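Print this page | E-mail this page

February
Posted by Iqra Bukhari

Workshop notebook: Orakzai suite, second color and envelopes

Carried over from the last entry: the first color on the invitation is done and stacked on the drying rack by the window, interleaved. Quantity is 300 good, plus makeready overs, which I have kept in a separate pile with a red slip on top. Please leave the slip where it is. On the previous job the overs got mixed back in and we mailed out cards with the venue name sitting low.

Stock is the Kirnon cotton, soft white, the heavy weight. The insert cards and the reply cards are on the lighter Kirnon, same shade by name. Under the daylight lamp the two weights do not match. The light one is a touch bluer. Under the ordinary ceiling lights they look the same. Shoaib thinks the difference will vanish once they are in the envelope together, and I think the bride's mother will take them out of the envelope. I sent both weights to the family for approval before cutting anything further and they came back signed, with no comment on the shade. Signed samples are in the job folder.

Second color is the dark green for the monogram and the border rule. Mixed by weight on the small scale from the base set, formula on the lid of the tin. First drawdown on the light stock looked correct against the fabric swatch. Second drawdown on the heavy stock dried darker and close to black in the fine rule. Cotton pulls the oil out of it. Added opaque white in small amounts and drew it down again until the rule read as green from a normal reading distance. The lid has been corrected. The earlier formula is crossed out and still legible, in case the client changes stock on the menus.

Press notes (the Brelik platen):

Rollers were riding low on the left. Rail tape had worn through at the bottom third. Replaced on both sides so the heights agree, checked with the gauge, top, middle and bottom. Stripe is now even along the whole travel. Before this the bottom border rule was printing with a halo on the left-hand corner that I had been blaming on the plate.

Packing: took out one sheet of tympan compared with the first color. The monogram is mostly solid and the border is a hairline, and they don't want the same impression. With full packing the rule cut into the sheet and showed on the back. With less packing the monogram went salty. Ended up with the lighter packing overall and a piece of tissue pasted under the monogram only, torn at the edges so it doesn't leave a step. Good coverage, slight bite, back of the card clean to the touch.

Gauge pins reset. Register to the first color is held to the bottom and left edges as before. All cards must be fed in the same orientation as the first pass, with the cut corner mark toward the feeder. A few were turned around in the stack and I caught them by the mark. If you are feeding, fan the stack first and look at the corner.

Humidity was low in the morning with the heat on, and the cards from the top of the stack had shrunk enough in the long direction to throw the rule off from the text. Moved the stack away from the radiator, wrapped it, and left it until after lunch. Register came back without touching the pins. I would like us to stop storing any work near that radiator in winter. Shahzad has offered to clear the lower shelf on the far wall and I have taken him up on it.

Rejects on the second color, by cause, in order of how often: feeding errors (mine), hickeys in the monogram, thumbprints on the margin. The thumbprints all came from after I refilled the fountain and didn't change gloves.

Reply cards

Humaira set these. The first proof had the reply date falling before the date the invitations would reach the overseas guests, which she caught against the family's mailing list. New date confirmed by e-mail and printed copy in the folder. She has also moved the line for number of guests above the line for names. Her reasoning is that people fill in the top line properly and skim the rest, and on the last large wedding the count was what the family needed and didn't get. The family's own wording originally had no line for number at all. They have agreed to "seats reserved in your honor" with the number written in by hand before mailing.

The meal choice is gone. It's a buffet. That leaves white space at the foot of the card, which looks deliberate now that the return line has been dropped down into it.

Each reply card gets a small penciled number on the back keyed to the guest list, so that cards returned with no name can be traced. Shagufta is doing the numbering. Use a hard pencil. The soft one offset onto the face of the next card in the test stack.

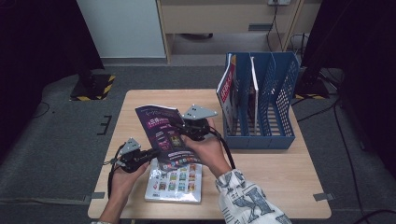
Envelopes

Outer envelopes are the deep green with a euro flap, supplied flat, lined by us. Liner paper is the marbled sheet from Plondwood. Two sheets in the pack had a visible join in the pattern and have been set aside for sample use. Liner template is the acrylic one, marked for this envelope size, but it is slightly too wide at the shoulder and the liner buckles when the flap is folded. Trimmed a paper copy of the template until the liner sat flat, and then Shahzad cut a new one in board. Write the envelope name on any new template. The drawer has several that are marked only "large."

Adhesive trials on the liner:

Double-sided tape along the top edge. Fast, flat, no cockling. Lifted at the corners after the envelope had been opened and closed repeatedly.

Glue stick. Held well. Leaves a shine wherever it strays past the edge of the liner, and on this green it shows.

PVA, thin, brushed. Cockled the liner. Would probably be fine with drying under weight but there is no room to dry the full quantity under weight.

Went with tape plus a short run of glue stick at the two corners, applied over a waste sheet. Glue only the flap portion. The body of the liner stays loose so it can slide when the envelope bends.

Flap gum is weak. I moistened and sealed a test batch, and by the next morning the points had lifted. The family wants wax seals on the outside, so the lift is partly covered, but a wax seal on top of a lifting flap will only pull. Decision is to close the flap with a glue dot under the point and put the seal over it.

Wax seals

Do not pour these directly onto the envelope. The lining behind the flap gives slightly under the stamp and the seal comes out thick on one side. Pour onto the silicone mat, stamp, release, trim, and attach with an adhesive disc. Keep the stamp on the ice pack between pours and wipe it dry each time. Condensation on the face leaves pits in the wax that look like bubbles.

Use the flexible wax. The traditional sticks give a nicer surface and cracked in every one of the test mailings. Test mailings were 4, all to my home address, two with the seal exposed and two with an outer sleeve. Results: the exposed ones arrived with the seal scuffed and one had a tear at the flap. The sleeved ones arrived clean. The thickness at the seal takes them out of the machine-sortable class either way, so the postage is at the higher rate whichever we choose. The family was told this in writing before they approved the seal. Sleeves are quoted as an extra and I am waiting on a yes.

Weigh a complete set, with all inserts, ribbon, seal and sleeve, before anyone buys stamps. The set I weighed last week did not have the map card in it.

Assembly order

Agreed with Shagufta, and posted above the bench:

Invitation face up. Map card on top of it. Details card on top of that. Reply card tucked under the flap of its own envelope, face up, stamp already on. Belly band around everything, join at the back. Into the outer envelope with the text facing the flap side.

The band was drawn for the set without the map card and is now tight. It leaves a dent in the long edges of the cotton if left on overnight. Increased the wrap by the width of the scoring line and the dent is gone. Old bands are usable for the ceremony programs.

Addressing

The calligrapher has the first batch of outers. White ink on the dark green took two coats on the capitals. Names as supplied on the list, no changes. Where the list has "and family" we are leaving it as written, and any question about who that includes goes back to the Orakzai side, in writing. I had a call asking me whether children were invited and did not answer it.

Spares: envelopes are being lined beyond the guest count to allow for spoilage in addressing. The calligrapher asked for more than I had allowed and I have increased it. Unlined stock of this green is out at the supplier until spring, so treat the remaining flats with care and keep them in the box with the lid on. They fade along any exposed edge.

Open items

Sleeves: waiting on approval.

Menu wording: draft is with the family, dessert line still blank.

Place card stock: Humaira to cut from the light Kirnon offcuts if the grain runs the right way. Cards scored against the grain crack at the fold and won't stand straight.

Green ink: enough in the tin for the menus and programs. Film of paper pressed onto the surface, lid taped. Stir before judging the color.

Press: rollers washed, off the machine, hung. Plates cleaned and filed under O. The tissue patch is still on the packing and should stay there until I have confirmed no reprint is needed.

Shoaib is on the press tomorrow for another job and will need to set his own packing. Lift mine off whole and put it in the folder.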